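The Last Bus to Brellness

My grandmother always held that the last bus to Brellness left Valluvell at ten past nine, and since she had held this for the whole of my life it never once occurred to me to look it up. So there I was in June, at a quarter past eight in the evening, eating a cheese roll on the wall by the chapel with my bag between my feet, feeling very pleased with how early I was, when a woman came by with a pushchair full of leeks and told me the bus had gone at eight.

"It's been eight for years, love," she said. "Since they shut the Nernivgate depot."

I thanked her, and she went off up the hill with her leeks, and then she stopped and came all the way back down again to ask whether I'd got a coat.

I had got a coat. I had also got a fruit cake in a tin, two library books that belonged to my grandmother, and her good shoes, freshly heeled, which were the reason I'd gone to Valluvell in the first place (there is a cobbler there she trusts, and she doesn't trust many). It was 5 miles home over the top road. I had walked it as a girl, though always in the daytime and generally with somebody ahead of me complaining about the pace.

Well, I set off. The first part is all lane, with high hedges and the smell of honeysuckle, and I sang a bit to keep myself company and stopped singing whenever I passed a gate. By the time I reached the cattle grid the light had nearly gone. I sat down on my coat and opened the tin, only to see that the cake had travelled all right, and one thing led to another.

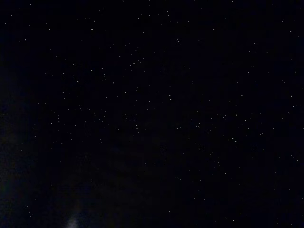

I must have been there longer than I meant to be, because when I stood up my knees had gone stiff and there was a pair of headlamps coming along from the Valluvell side, very slowly, the way people drive when they're looking for something. It was an old bread van with Shukla painted on the door, and it pulled up beside me with a great deal of rattling.

"You're the one with the shoes," said the driver, leaning across.

I said I supposed I was.

He told me his sister had come in with her leeks and given him no peace whatever until he went out to look for me, and that he'd driven the bottom road first, like a fool, and met only a badger. The passenger seat had a tray of rolls on it. I held them on my lap all the way, with the tin on top and the shoes on top of that, and he told me how his father had started the bakery with one oven and 400 pounds, and how they'd had 45 customers on the Brellness round in those days and now had 18, and most of those only wanted a small sliced.

"Your gran's one," he said. "She has a large tin loaf and she pinches it before she pays."

My grandmother was at the gate when we got there, in her slippers, with the hall light on behind her. She wanted to know what time I called this. I said the bus had gone at eight, and she said it had done no such thing, it went at ten past nine, and she turned to the driver for support. He looked at me, and then he looked at her, and he said that perhaps they'd been running a bit early tonight.

"There," said my grandmother, and took her shoes from me, and turned them over under the light to look at the heels. Then she lifted the lid of the tin, and was quiet for rather a long time, and asked him in for a slice of what was left.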